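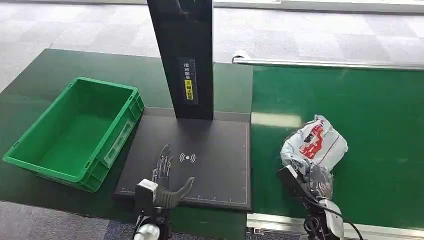 台面上的绿色塑料筐和一件塑料袋包裹。

约在下午，他迟到了十七分钟，进门先找插座。手机没电，电脑也快没电，外套湿了半边。伊利尔·武克切维奇（Ilir Vukčević），做了七年网店，卖裤子。只卖裤子。店名Navus，开在普伦登（Plenden），一座他自己形容为“除了风什么都多余”的小城。

本来想聊怎么选面料，录音笔刚打开他就说，先说退货吧，昨天一晚上都在算这个。

那就退货。

“你卖出去一条裤子，账上是收入，对吧。高兴。过几天它回来了，收入没了，运费没回来，包装袋没回来，拆袋子的时间也没回来。裤子回来了，可是裤子已经不是那条裤子了。”

什么意思？

“有人穿着它坐过地铁。膝盖那里鼓一块。你拿蒸汽熨，熨完还是鼓。或者有香水味。香水味最难办，比烟味难办，烟味挂两天能散，香水不行。”

他说得很快，中间咖啡上来，没喝，一直拿勺子搅。

刚开店那年他几乎没有退货。客人都是朋友，朋友的朋友，裤子不合适也不好意思讲，后来他在别人家晚饭桌上看见自己卖的裤子卷了三道边。“我才知道他根本不能穿。他说挺好的挺好的。那条裤长了一大截。”后来生意大了一点，陌生人多了，陌生人不跟你客气。他觉得这是好事。说到这里停了一下，又说，百分之七十是好事。

问他退货理由里最多的是哪种。

尺码。永远是尺码。他那张表后台有个下拉菜单，选项五个：太大，太小，颜色不对，有瑕疵，其他。“‘其他’里面什么都有。有一位写的是，我先生说像渔夫。有一位写，天气变了。我特别喜欢这一条，打出来贴在墙上了。”

太大和太小常常是同一个人，同一单。买两个号，留一个，退一个，现在很多人这么买。业内管这叫把卧室当试衣间。他不怪客人，他自己买鞋也这样。“我怪尺码表。我的尺码表以前是抄的，从工厂那边拿来直接贴上去，工厂量的是平铺，客人量的是自己的腰，两个数根本对不上。平铺三十八，乘以二是七十六，可是腰头有弧度，前面低后面高，你皮尺怎么拉？拉直了还是顺着弧？没有人写清楚。”

改尺码表花了他一整个冬天。每个款重新量，量四个地方：腰，臀，大腿根，内缝。量完再写一句人话。比如“坐下来会紧”。比如“洗第一次缩一点，长度方向”。工厂看了不高兴，觉得他在替客人挑刺。写了“坐下来会紧”的那条，卖得少了，退得更少。他翻出电脑想给我看那张表，电脑这时候关机了。
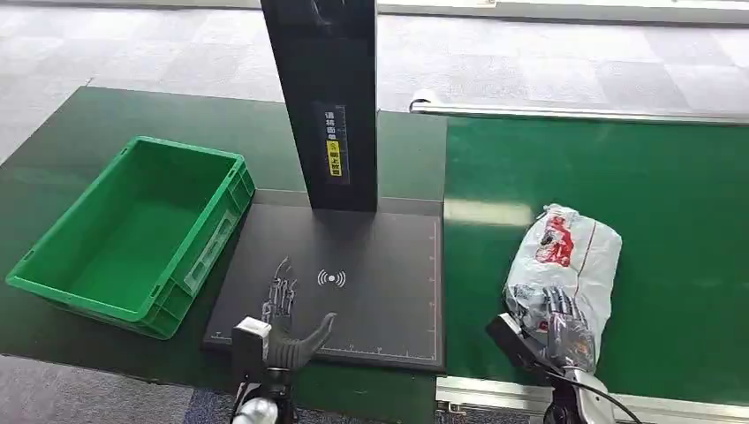

插座终于找到，在隔壁桌椅子底下。接着说运费。

免费退货这件事他做过，又停了，又做。停的那阵子收到的信，用他的话讲，“足够糊墙”。有人骂，骂得挺有文采。也有一位老顾客只写了一行：那我以后买得慢一点。他反复想这句话。买得慢一点，听上去是威胁，其实是他想要的。

“你真的希望人买得慢？”

“我希望他买之前去衣柜里拿一条自己最喜欢的裤子，量一下。四十秒的事。他不量。我也不量，我说了，我买鞋也不量。”

现在的做法是折中：换码不收钱，退款收一半运费。他承认这个规则写得不够漂亮，客服那边要解释，解释完客人还要再问一遍。店里的客服眼下是野口（Sota Noguchi），兼管库存，兼管拍照，有时候还兼当裤模。野口回信很短，短到伊利尔一开始担心得罪人，拿了几封来看。“人家问，请问我身高一米七八体重七十四应该买哪个号，平时穿M但是有些牌子要L，大腿比较粗。他回：L。就一个字母。我说你好歹加个您好。他加了。您好，L。”

客人反而喜欢。有人专门点名找那个只回一个字母的人。

关于退回来的裤子到底去哪，很多人问，网上也有各种吓人的说法，烧掉，填埋，整柜运走。他说大公司的事他不清楚，不想乱讲。自己店里是分三堆。第一堆，没动过的，吊牌还在，重新叠好上架。第二堆，要处理的，蒸一蒸，换颗扣子，剪线头，再上架，或者打折。第三堆最小，也最烦。拉链坏了，裆开了，宠物咬的。第三堆以前就堆在他家走廊，堆到他太太下最后通牒。

后来他找到萨卡劳斯卡斯（Sakalauskas），一家做改衣的铺子，两层楼，楼下收活，楼上四台缝纫机从早响到晚。第三堆往那边送。修好的在那边直接卖，挂一根杆子，利润对半。没办法修的拆成布，做口袋布，做补丁。“他们拆裤子特别快，我看呆了。侧缝一拉，跟拆信似得。”

这门生意不赚钱，他强调了两次。也不亏。走廊空出来了，这就值。

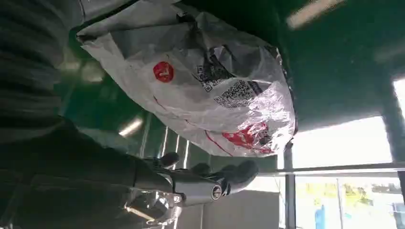

再说包装，这个话题他明显更来劲，终于喝了一口咖啡，已经凉透了，皱眉，继续喝。

起初用纸盒，因为好看。拆盒子的视频那阵子很流行，他也想有人拍他的盒子。纸盒贵，占地方，下雨天角会软，退货的时候客人又找不到原来的盒子，拿鞋盒装，拿蛋糕盒装，有一次收到一条裤子装在披萨盒里，干净的，他再三说，干净的，一点油都没有。再后来换袋子。袋子轻，运费立刻下来一截。可是袋子难看，有人来信说收到货像收到一包垃圾。

“我心里很难过，但是他没说错。”

在后来他在袋口加了第二道胶条，撕开第一道拿裤子，要退就用第二道封回去。这个不是他的发明，早就有人做。他只恨自己装得太晚。加了之后披萨盒没有了。他有点想念披萨盒。

标签也改过。以前退货单要客人自己打印，家里哪还有打印机？现在在包裹里直接放一张。放了以后退货多不多？多了一点。他预料到的。合伙人当时反对得很厉害，两个人为这张纸吵了整整一顿午饭。反对的理由很直接：你把门打开，人就会走出去。伊利尔的理由：本来想走的人，门锁着，他下次不进来了。

谁赢了？

“纸还在里面。”

合伙人不在了，去做别的，卖蜡烛。两个人现在关系比合伙的时候好。

我问他有没有算过，一条裤子来回走几趟就等于白卖。他当然算过，昨晚算的就是这个。一条中等价位的裤子，退一次，剩一点点；退两次，倒贴。店里有条橄榄色的直筒裤出去回来五次，五个人，五个城市，理由各不相同，第六个人留下了。第六位写来评价，给满分，说裤子很软，像穿了很久。“当然软啊！”

他笑得很大声，旁边桌看过来。

这条裤子后来成了店里的一个说法。谁要是哪天特别累，野口就说，你今天橄榄色。

节后那段最忙。礼物退货跟自己买的退货不一样，情绪不一样。送的人不知道你退了，收的人心虚，来信都压着嗓子似的：请不要通知付款人。系统偏偏会自动发邮件给付款人。为此出过事，一位女士的婆婆收到了退款通知，家里闹了一场。他写信道歉，写了两页，附一条围巾。婆婆把围巾留下了，还回信问有没有别的颜色。那以后系统改了，礼物单退成店内额度，谁也不通知。改这个功能请外面的人做，收的钱够他进一批新布，他还是觉得该花。

夏天反过来，六月几乎没动静。短裤没人退。为什么？“宽啊。短裤谁都能穿。而且人夏天懒得去寄。”他曾经很认真地考虑过只卖短裤，做了两页计划，被普伦登的风劝退了。

下一步呢。他想做试穿点，在芬尼姆利（Finimley）那边，他姐姐住的镇子，找一间小铺面，不卖货，只放每个号一条，给人试，试好了回家下单。听起来有点傻，我照直说了。他说是，银行的人也是这个表情。租金还没谈拢，房东想要一次付清半年。镜子倒是先买了，两面，靠在他家走廊里。走廊又满了。

他太太怎么说？

“她说镜子可以留。”

最后问了一个读者托我问的问题：怎么退货才不招人烦。他掰着手指讲，讲得很乱，我整理一下。早点退，别拖到最后那天晚上。口袋掏干净，他收到过钥匙、车票、半包口香糖，钥匙那位打了一下午电话。吊牌剪了就别拿别针别回去，看得出来。理由随便写，但是写真的，写“渔夫”也行，写了他能改。试穿的时候脱鞋。

“还有别喷香水。”他已经站起来了，充电线拔了一半，“这个你一定写上，香水。”

我说写。他走了，伞落在椅子边上，过了五分钟又跑回来拿。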